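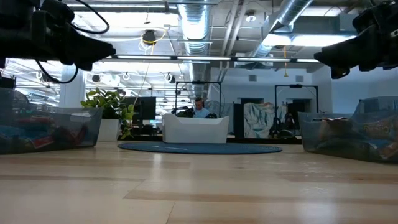
What is unintended release in a robot gripper?

It is a fault in which a gripper lets go of an object, or loosens its hold on it, without being told to by the operator or the control program. The term covers both a full drop and a partial slip in which the object stays between the fingers but moves out of position.

Unintended release

Unintended release, also called a drop fault, is a common failure in two-armed robots used for picking up and sorting household objects. It differs from a missed grasp, in which the fingers close without ever holding the object, and from a placement error, in which the object is released on command but in the wrong spot. Most cases cause no harm beyond a broken or scuffed item. The fault becomes a safety matter when the object is heavy, sharp or hot, or when a person is within reach of the arms.

Causes

Mechanical causes include worn finger pads, loose fasteners and play in the jaw linkage. A pad that has gone smooth may hold a wooden block without trouble and lose a polished plastic one under the same force.

Electrical causes are harder to trace. A gripper cable bends each time the wrist turns, and a conductor inside it can crack while the outer jacket still looks sound. The contact then opens only at certain wrist angles. Depending on the design, a gripper that loses its signal may hold its last position, go limp or open fully. A cable with too much slack can catch on nearby equipment, and one with too little is pulled at the connector.

Software causes include a force limit set too low, a delayed command that arrives after the arm has moved on, and a restart of the gripper driver that sends the fingers to their open position. In remotely operated systems, a hand controller that loses tracking can send a false open command.

The Tamiru case

A frequently cited case involved the Tamiru, a two-armed research robot built by Plenico. In December, during a toy-sorting trial at the company's test hall, the right gripper opened while the arm was raised and dropped a metal toy truck. The truck struck the forearm of an operator, Facundo Bustos, who had stepped inside the marked work area to move a bin. He was bruised and returned to work the same afternoon.

Plenico first blamed the operator's controller. A review led by Catriona Innes found that the logs showed no open command. They did show the gripper driver restarting 2 seconds before the drop. The restart was traced to a cracked power conductor near the wrist connector, and the driver's default action on startup was to open the fingers fully.

The review went through the records of 1,000 earlier trials and found 124 drops that had been entered as ordinary handling errors. Of these, 38 followed a driver restart. Innes wrote that the drops had been "logged, cleared and forgotten" because the robot recovered by itself each time.

Plenico changed the startup behavior so that the fingers stay where they are until an operator confirms the next move. It also replaced the wrist cables on every Tamiru and added a strain clamp. Cellari, which supplied the grippers, revised its installation manual to give a minimum bend radius for the cable. Ross Lamont, then head of engineering at Cellari, disputed the finding that the old manual was unclear on this point, and the two firms never published a joint account.

Detection

Many grippers compare finger position with motor current. If the fingers are closing and the current falls suddenly, the object has probably slipped. The method works poorly on soft objects, which give way under pressure and produce similar readings. Wrist force sensors can register the loss of weight, though light toys often fall below their threshold.

A test described by Abelardo Huenchumán turns the wrist slowly through its full range while the gripper holds a block, with the signal recorded throughout. Brief gaps in the recording point to a damaged conductor.

Prevention

Usual measures include replacing cables at fixed intervals, keeping people out of the area under raised arms, and recording every driver restart as a fault even when work continues. Spring-closed grippers keep their hold when power is lost, but can trap a hand and need a manual release.

See also

Emergency stop
Grasp planning
Strain relief
Zatley wrist connector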